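January
by Aravind Sundaram

Quick one, kettle's on. Finally sorted the sourdough starter, or at least it's stopped smelling of nail varnish. Was feeding it far too late at night and then forgetting the morning one. Now it's 92 grams flour, same of water, every day before work. Don't ask why 92, it's what fits in the scoop.
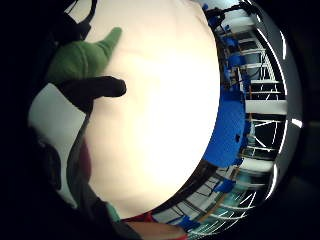
Wulia, January

Loaf on Saturday was the best yet. Decent crust, bit gummy in the middle still. Oven runs cold I think, so 190 on the dial is definately not 190 inside. Need a thermometer. Plevico had one in the window, shut by the time I got there, typical.

Mum says just use a tin and stop faffing with baskets. Probably right. Tried rye for 2 days and teh starter went mad, up over the lid and down the side of the fridge. Back to plain white.

Will put the timings up next week if I remember. Right, bus.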